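Recording a two-arm spoon task by teleoperation

Endness Lab Notes > Two-arm station > Guides

This guide covers recording demonstrations of the spoon task on the two-arm station. You drive both arms by remote control and the recorder saves the joint positions, the gripper openings and the camera streams together. It assumes the Skanine leader arms are already calibrated. If they aren't, do the calibration guide first and come back.

Before you start

Power up the follower arms, then the leader arms, in that order. Open the Broltgate recorder and check that every camera shows a live picture. Close both grippers all the way and open them again. If one sticks, clean the pads before recording anything.

Set the episode length to 52 seconds. A practiced operator finishes well inside that, and the spare time leaves room for a slow grasp.

Step 1. Pick up the spoon

Bring one gripper in slowly with the fingers open and stop with the handle between the pads. Close until the handle stops turning, then no further. Squeezing harder puts load on the finger motors and makes the release jerky later on.

Watch the wrist view while you do this. You want the handle running down between the two pads and the bowl of the spoon clear of the fingertips.
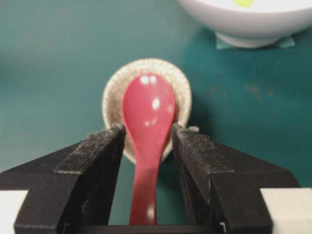

Step 2. Pass it to the other arm

Lift straight up before you move sideways. The small dish slides easily, and a dragged dish spoils the episode.

Bring the grippers together over the middle of the table, one pointing down and the other coming to meet it. Leave enough of the handle showing for the second pair of fingers. Close the receiving gripper first, wait a beat, then open the giving one. New operators tend to open too early. If the spoon falls, stop and mark the episode as failed. Don't pick it up and carry on.

Keep your own speed steady. The policy copies pauses as well as movements, so if you stop to think halfway through, it will learn to stop there too.
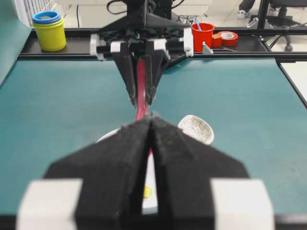

Page last changed: April 18, 2018

Step 3. Scoop and put back

Tilt the spoon into the white bowl, get under the piece of food, and raise it level. Hold for 2 seconds, lower it, and tip the piece back into the bowl. Then return the spoon to its dish and let go.

Back both grippers off to the sides, fingers open and touching nothing, before you end the episode. The spoon should lie with its bowl in the dish and its handle out over the table. Check the overhead view for this, as the wrist views can hide a spoon that is sitting badly.
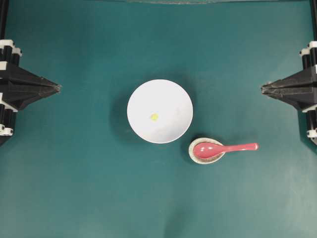
Photo: Endness Lab Notes

Step 4. Save and reset

Press Save if the whole task went through, Discard if it didn't. Shift the bowl and dish a little by hand between episodes and turn the handle to a new angle. Stay within reach of both arms.

Replay one episode in every batch on the real arms with the food taken out. If the replay misses the handle, the calibration has drifted and the batch should not go into training.

Known problems

Recorder says "stream behind": close the preview windows and restart the episode.

Episode 2415 in the February set has swapped left and right wrist streams. Skip it when loading. Episode 2653 is fine, in spite of the warning.

Leader arm feels heavy: check the Hamann power supply, then the cable at the shoulder.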